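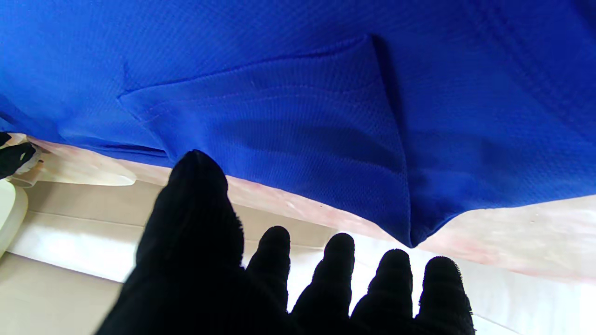
*Blue knit fabric, folded and hanging.*

My mother-in-law has a key to our house, and so does the neighbor across the street, and so, I'm fairly sure, does a man who painted our hallway nine years ago and has since moved to another state. I have never lost a minute of sleep over any of those keys. So I want to be fair when I say that the newest thing in my house with a lock in it, the little white hub that sits by the router and decides who may turn on the heat, has started to bother me in a way the brass ones never did.

I should say up front that I like this stuff. I've been putting gadgets in my home since the days when you had to plug a lamp into a beige box the size of a sandwich and hope. My wife will tell you that the hope was usually misplaced. I have 13 devices running at the moment, counting the leak sensor under the water heater, and most of them earn their keep. The porch light comes on at dusk. The thermostat drops at bedtime. When we're away, I can look at my phone and know that the basement is dry, and for anybody who has ever come home to a basement that wasn't, I don't need to explain how good that feels.

What set me off was an email. The hub is an Angate, which I bought for $189 two winters ago after reading far too many reviews (including several of my own, which I found I no longer agreed with). At the time the box said, in nice round letters, that there were no monthly fees. The email said that starting in September, schedules and remote access would become part of a plan called Angate Plus. I could keep using the hub without the plan, it went on cheerfully, as long as I was at home, standing near it, with my phone in my hand.

Now, if I'm at home and standing near it, I can generally manage a light switch.

I wrote about this briefly in the newsletter and got 347 replies, which for a letter that goes to 2,000 people is the most anyone has ever cared about anything I've said. A good number were from folks with the very same hub. Others had been through it with a doorbell, or a garage opener, or in one case a cat feeder, and I read that last one aloud at dinner. A few people took the company's side, and I'd like to spend some time with them, as they made me think harder than the ones who agreed with me.

The best of these came from Malsha Howlader, who used to work on the support side at a company called Notero and now installs home systems for a living over in Velarstead. Her point was that a server is a thing somebody pays for every month. When you tap your phone in an airport and your hallway lamp comes on, that tap passes through a building full of machines, and those machines use power, and people have to get up at night when they quit. "You paid once for something that costs them money forever," she wrote. "What did you think was going to happen?"

Well, it's a good question, and I chewed on it for most of a week. I suppose what I thought was that somebody with a calculator had worked that out before they printed the box. If the price was too low to keep the lights on, I would gladly have paid more, or at least I'd have grumbled and bought something else, and that would have been my choice to make. I don't mind a subscription that's a subscription from the first day. We pay one for the alarm monitoring and I've never begrudged it, because a real person calls when the smoke detector goes off, even if it's only me and a pan of bacon.

It's the changing of the deal afterward that sticks in my throat. A hub isn't a magazine. You can't simply let it lapse. By the time the email comes you have paired everything to it, you've named all the rooms, you've taught your kids and your sitter and your father how to use it, and you've thrown away the old timers. Taking it out is a weekend's work, and the company knows it's a weekend's work.

Malsha and I ended up on the phone for the better part of an hour, and we found more common ground than I'd have guessed. She told me that when she does an install these days she asks the customer to pick whatever they'd miss most, and she sets that up so it runs inside the house with no outside connection at all. Everything else can be as fancy as you please. She showed me the sort of thing she means on a Kontogiannis controller, a plain gray unit with an interface only an engineer could love, which keeps its schedules on board and carries on through an internet outage without noticing. It isn't pretty and the app takes some getting used to. I've ordered one.

If I could ask the companies for one thing, it would be a line on the box, in the same nice round letters, telling me which features live in the device and which live on their servers, and how long they promise to keep those servers going. Five years, say. Ten if they're feeling brave. Food comes with a date on it and we've all learned to read that without any fuss. I'd pay extra for the hub with the longer date, and I think plenty of my neighbors would too, once it was put to them that plainly.

Meanwhile my trial of Angate Plus runs to the end of the month. The porch light still comes on at dusk. I've dug one of the old dial timers out of the garage, the kind with the little pegs, and it's on my desk next to the keyboard, ticking away and losing a few minutes a day. My wife has asked me twice whether it's going to stay there, and I've told her I'm still testing it.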